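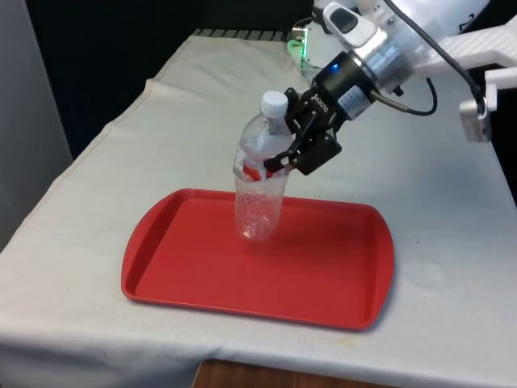

Tanko Briggs redet schnell, und wenn er vom Testa spricht, redet er noch schneller. »Du kommst aus dem Wald raus, es ist halb fünf, und plötzlich liegt der ganze Grat vor dir. Da vergisst du die Beine!« Wir sitzen im Dillico, dem Café am unteren Ende von Traslow, und eigentlich wollten wir über die Streckenänderung sprechen. Das hat dann eine halbe Stunde gedauert, so viel gab es vorher zu erzählen.

Briggs läuft den Testa-Nachtlauf im Juli zum vierten Mal. Für alle, die ihn nicht kennen: Start ist um Mitternacht am Marktbrunnen, dann geht es über die Alm hinauf zum Sattel und auf der anderen Seite hinunter nach Jera. 1000 Höhenmeter, viel Wurzelwerk, oben Geröll. Wer bei Sonnenaufgang auf dem Sattel steht, hat alles richtig gemacht, findet Briggs, egal was die Uhr sagt.

Angefangen hat er erst mit Ende dreißig. »Ich war Radfahrer, und zwar ein ziemlich überzeugter. Laufen fand ich langweilig. Dann hat mich meine Schwester nachts mit einer Stirnlampe auf die Alm geschleppt, und ich hab am nächsten Morgen Schuhe gekauft.« Das Rad hängt seitdem im Keller, die Kette hat er letztes Jahr immerhin geölt.

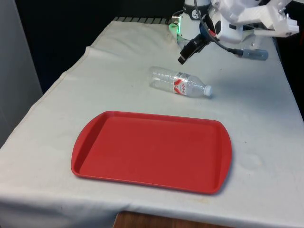 LAUFEN & BERGE

Neu ist in diesem Jahr der Abschnitt hinter der Alm. Der alte Weg ist nach den Hangrutschen gesperrt, die Läufer müssen 800 Meter weiter östlich durch den Lärchenwald. Briggs ist die Stelle schon bei Tageslicht und bei Nebel abgelaufen und gerät ins Schwärmen: »Weicher Boden, wie ein Teppich! Der alte Weg war eine Schinderei. Hier rollst du, und du hörst nichts außer dir selbst und vielleicht ein Käuzchen.«

Vor einer Sache warnt er trotzdem. Am Ausgang des Waldes teilt sich der Pfad, und der breitere Ast führt zurück ins Tal. »Da wird im Juli eine Leuchte hängen, aber wer den Kopf unten hat, läuft vorbei. Ich bin beim Testen selber falsch abgebogen und hab es erst am Bach gemerkt.«

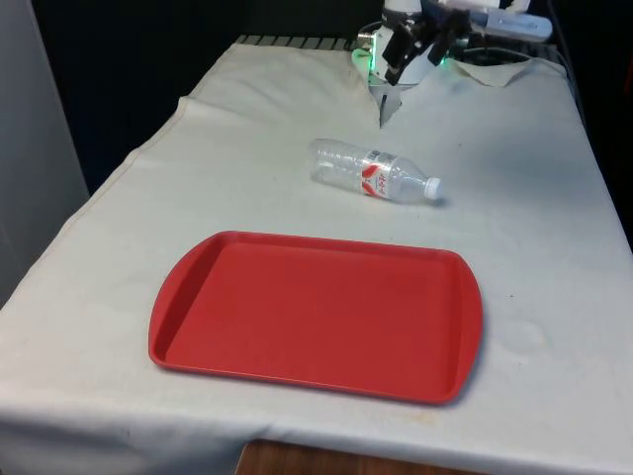

Was man oben braucht

Beim Trainieren hält sich Briggs an Einfaches. Im Frühjahr läuft er 3 Einheiten in der Woche, eine davon im Dunkeln, und bergab übt er mehr als bergauf. »Hoch kommst du immer irgendwie, notfalls gehst du. Runter entscheidet sich, ob du am nächsten Tag die Treppe schaffst.« Seine Lampe trägt er am Bauch, weil die Steine dann Schatten werfen und man ihre Höhe besser einschätzen kann. Als Reserve steckt eine zweite im Rucksack, dazu eine Windjacke, auch in warmen Nächten. 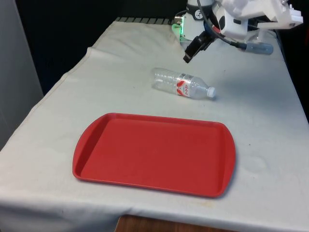 Beim Essen und Trinken unterwegs ist er Genießer. Die Station auf dem Sattel nennt er »das beste Lokal der Gegend«, es gibt dort Brühe, Kartoffeln mit Salz und einen Hefezopf, für den er nach eigener Aussage auch ohne Startnummer hinauflaufen würde. Nur der Wind sei tückisch, der Becher und Servietten vom Tisch fegt. »Und dann setz dich hin«, sagt Briggs. »Wirklich hinsetzen, die Lampe ausmachen, essen. Die meisten stopfen sich was in den Mund und rennen weiter, dabei ist das der schönste Platz auf der ganzen Strecke.«

Seine Bestzeit will er in diesem Jahr nicht angreifen. Er läuft mit seiner Schwester, die zum ersten Mal selbst startet, und das Tempo macht sie. »Die hat mich ja damals auch den Berg raufgezogen«, sagt er und bestellt noch einen Kaffee.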